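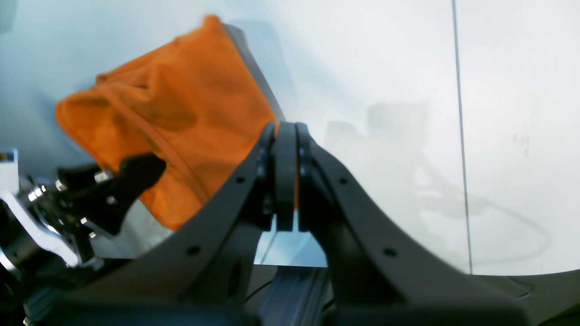 Section 4. Cloths -- smoothing, folding, putting away

Read section 3 first if the cloths are still in the delivery bag. This bit covers the coloured cleaning cloths only. Tea towels are section 5, aprons section 6.

Written in a rush before the September opening, so tell Sumeya Mersha if a step is wrong and she'll fix the master copy.

4.1 What you need

A clear table, white top if there is one free. Lint and stray threads show up better on white.
The cloth bin from the drying room.
The Zivero shelf unit, set up as in section 2.
A damp sponge for the table top.
Labels, the small ones.

4.2 Colours

Orange -- tables and worktops.
Blue -- glass and mirrors.
Grey -- floors, skirting, anything low down.
Green -- not in use at Sundovton yet. If one turns up in the bin, it's come over from the Ovar building. Put it in the return tray.

Don't swap colours because you've run out. Go and get more, or wait.

4.3 Before you start

1. Wipe the table. Let it dry properly.
2. Wash hands, dry hands. Hand cream leaves marks on the orange ones, so leave it till after.
3. Take one cloth out of the bin. One. Pulling out a heap means you end up refolding half of them.
4. Feel it. Any damp at all, back on the rail. Check the hems as well as the middle, hems are always last.

CAUTION: never stack a damp cloth. One will make the whole pile smell, and then the whole pile needs washing agian.

4.4 Smoothing out

1. Hold the cloth up by two corners and let it hang. Small shake. Big shakes just send fluff everywhere.
2. Look at it while it hangs. Thin patches, loose threads, stains. If it's bad, see 4.7.
3. Lay it down with the far edge first, then let the rest drop towards you.
4. Get the far edge straight before touching anything else. Everything gets lined up to that edge.
5. Find the near corners. One is usually tucked under. Pull it out by the corner itself, not by the middle of the side, or you stretch it and the fold comes out skewed.
6. Flat hand, middle to outside. Lift the hand, go back to the middle, repeat. Don't rub back and forth.

Note: old cloths won't lie dead flat. Fine. You want four corners showing and no doubled bits. Nobody is asking for ironing.
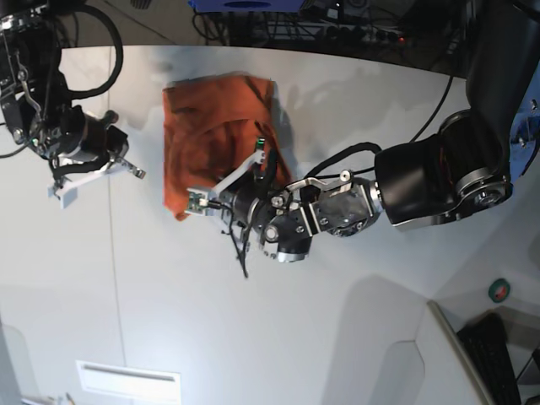 If the creases keep coming back, leave the cloth spread out for 2 minutes and do the next job on your list. Still bad after that? Quick mist of plain water, then back on the rail, then start again from 4.3. Don't fold it misted.

4.5 Folding

Half, half, then thirds. Same for every colour.

1. Near edge up to the far edge. Corners matched, then run a hand along the fold.
2. Left side over to the right side. Match corners again.
3. Now thirds -- bottom third up, top third down over it.
4. Press with a flat palm. Count of three is plenty.
5. Turn it over so the loose edge is underneath.

If the pack comes out lopsided, undo it right back to flat. Tweaking a half-folded cloth takes longer, every time. Usual cause is step 4 in 4.4, the far edge wasn't straight.

Left-handed? Go right over left at step 2. Makes no difference to the finished pack as long as the loose edge ends up underneath.

4.6 Stacking and shelving

1. Stacks of 16. No more, they topple.
2. Rounded fold facing out, loose edges to the back of the shelf.
3. One colour per stack, no mixing even for "just the last couple".
4. Label goes on the shelf lip, never on the cloth. The glue doesn't wash out.
5. Fresh stacks go behind the old ones. Take from the front.

A full shelf is 100 cloths, which is six stacks and four over. Put the four over in the basket by the door, they get used first.

CAUTION: keep cloths off the top shelf. That's for the Tamura spray bottles, and they drip.

4.7 Cloths that don't pass

Loose thread -- snip it, don't pull. Carry on.
Stain, still soft -- wash again once. Stain still there, cut the corner off and move it to the rag box.
Stiff or crusty -- rag box.
Hole bigger than a fingertip -- rag box.
Hem coming away -- mending tray. Abla Twal empties it, please don't leave pins in.

Cut the corner on anything going to rags. Otherwise they find thier way back into the bin and get folded all over again.

4.8 Quick fixes

Cloth slides about on the table: table's still wet, or there's polish on it. Wipe with clean water and dry.

Cloth clings to itself: static, mostly new ones. Wipe your hands over the sponge, pat dry, try again.

Fluff all over the table: new orange cloths shed for the first few washes. Wash them on their own. Clean the filter after -- section 7.

Stack leans: thick folds are all on one side. Turn every other cloth round.

Running short: order form is in the drawer under the shelf unit, item 209. Bình Đặng signs them off in the morning, so get it in before then.

4.9 When you're done

1. Empty bin back to the drying room.
2. Return tray to the front desk if there's anything in it.
3. Wipe the table.
4. Initial the sheet.

Next: section 5, tea towels. Same table, different fold.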